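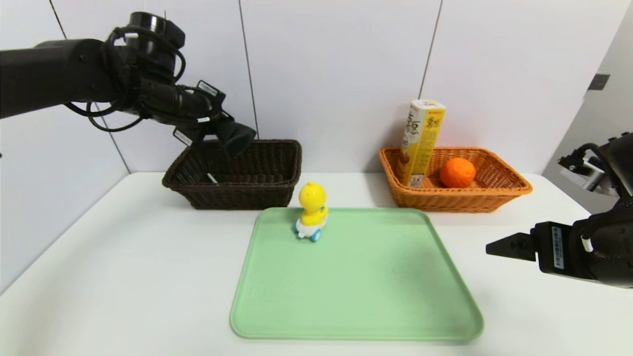 The bus to Flarkstead leaves at ten past seven in the morning and takes most of two hours, the last part of it uphill. I had been in the country for a week by then, staying on the coast, and wanted a few days somewhere cooler before the flight home.

Flarkstead is a small town on a river, with one main street and a square at the top end. In May the hills behind it are still green and the guesthouses are half full. I stayed at the Ghiță, a family place with 26 rooms set round a yard. Mine had a view of the church roof and a radiator that came on at five in the morning whether I wanted it or not. Breakfast was bread, white cheese, tomatoes and very strong coffee.

Most people come for the walk up Drenumetti. The path starts behind the mill, crosses the river twice and then climbs through beech woods for an hour and a half. The signs are good as far as the shepherds' hut. After that you follow red paint marks on the rocks, and in mist you would need to go slowly. I had clear weather until the ridge, where the wind was strong enough to make me put my map away.

There is some disagreement over the height. The post at the top says 2,107 metres, while the map I bought in the square says 2,207. My legs sided with the map. Either way you can see the whole valley, the reservoir beyond it and — far off to the south — a line that might have been the sea.

I came down by the eastern side to Flirnik, a village of 48 houses with a shop, a wooden chapel and a bar that serves bean soup from noon until it runs out. I got the last bowl. The road back to Flarkstead is flat and follows the water, and I met only two cars and a man leading a horse.

The following day I did very little. I sat in the square, bought a jar of plum jam and wrote postcards. The afternoon bus back to the coast was full, so I stood as far as the first petrol station, where a woman with three bags of onions got off and left me her seat.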